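Jelatley Neighbors Help Board
Home > Kids and Play > Toys and Playrooms

Play kitchen for a shared playroom – what do you leave out, and how do you keep it together?

Posted by plumtreeporch, 4th September

Hello everyone, and sorry in advance for the length, I never could write a short post. We've been given a play kitchen for the playroom at our community hall, the tall kind with the pretend refrigerator down one side, and it's by far the nicest thing in there. The children are mostly between two and five, with a few bigger brothers and sisters who pretend they're too old for it and then spend the whole morning cooking.

It's now up against the wall and screwed together, and I'm trying to get the little things sorted out before the next session. My trouble is that I have a whole tub of toy food and dishes from our old kitchen (which fell to bits last December, poor thing) and I don't know how much of it to put out. When everything is out, it all ends up on the floor within minutes, and I'm the one on my knees fishing carrots out from behind the bookcase. When I put out too little, there are tears over the one pan.

I also can't decide about the shopping list on the refrigerator door. Is it worth trying chalk on it, or will I ruin it? It's black with white lines, and it looks as if it wants to be written on, but I don't want to find out the hard way. And does anyone have a clever way to stop the hanging utensils from wandering off? Any thoughts at all would be welcome. 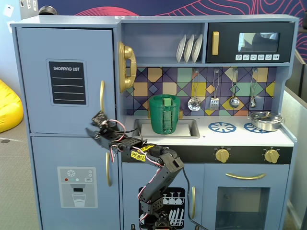 Playroom Team, Lykkegaard Community Hall

I've left the three white plates on the open shelf, since they stand up nicely there and even the small ones can see where they go back. The four silver utensils are on their hooks along the colored tiles, and there's the one little pot with its lid on the burner. The green cup in the sink isn't part of any set I know of, but it's a good chunky thing with something to grab on the front, so I'm inclined to keep it in the mix. The telephone is already a favorite with me, I must say. I do love a gold telephone.

2 replies

hallway_slippers

Oh, what a lovely kitchen, and I'm a bit jealous of that tile pattern! I looked after the toy corner at a playgroup in Trirutgate for a good many years and we went through three kitchens in that time, so I have Opinions, and you're welcome to take or leave any of them.

First, the amount. I'd keep pretty much what you have on show and add one basket of food, and I mean a small one. Put the rest of your tub in a closet and swap the basket over every couple of weeks. The children greet the old food like long-lost friends when it comes back, and you only ever have one basket's worth to pick up. I would add a second pot or pan though, because you have two burners there and two cooks is the natural number. One pot between two cooks is where your tears are coming from, I'd bet my slippers on it.

Use the insides, too. If your refrigerator doors open, put the food in the refrigerator at the end of the session and close the door on it. Ours had a little rhyme that went with shutting up the kitchen, which I'll spare you, but it did get the job done faster than any amount of me asking. We took a picture of each shelf the way it should look and taped it inside the door, down at child height, and the four-year-olds became very strict about it. Stricter than I ever was.

The utensils will wander. I'm sorry, but they will. A ladle is a telephone, a microphone, a golf club and a thing to hit your sister with. We tried tying ours on with ribbon and I wouldn't do that again – the children hated it, and I didn't care for having loops of ribbon around little ones in any case. What helped a bit was sticking a small outline of each utensil beside its hook, cut from plain sticky paper, so you could tell at a glance which one was missing. Then somebody would be sent off as a detective to find the ladle. It was usually in the dollhouse.

For the list, please try a tiny corner first. We had a black panel that looked just like chalkboard and was only a printed sticker, and the chalk went into it and stayed there as a gray smudge until the day it left us. If you're not sure, cut some strips of paper to fit between the lines and hold them on with a dab of reusable putty. The bigger ones like writing the strips and the little ones like peeling them off again, so everybody gets a job out of it.

One more thing and then I'll stop. Weigh up how the kitchen stands against the wall. A tall one with a refrigerator side gets pulled on by the handles all day long, and we fixed ours back with an anti-tip strap at the top. You may have done it already, in which case ignore me!

vundum_dad2

We bought ours used in Vundum and just put everything in one box under the window. Works fine. Kids don't care about the shelf. Wouldn't bother with the chalk, you'll be wiping it off their sleeves. If you need more pots, thrift stores always have small real ones, and they last longer than the toy ones. Check there's nothing sharp on the rim.

plumtreeporch

Thank you both so much! Hallway, the outlines by the hooks are exactly the sort of thing I'd never have thought of, and I'm going to cut some out tonight while the kettle's on. You're quite right about the burners, too. I'll go through the tub for a second pot, and if there isn't a decent one I'll take the thrift store advice and go for a rummage.

I'm going with paper strips for the list. There's a strap in the bag of leftover screws, so that's on my list as well – the real one, on my own refrigerator. I would still like to hear that rhyme, if you can bear to type it out.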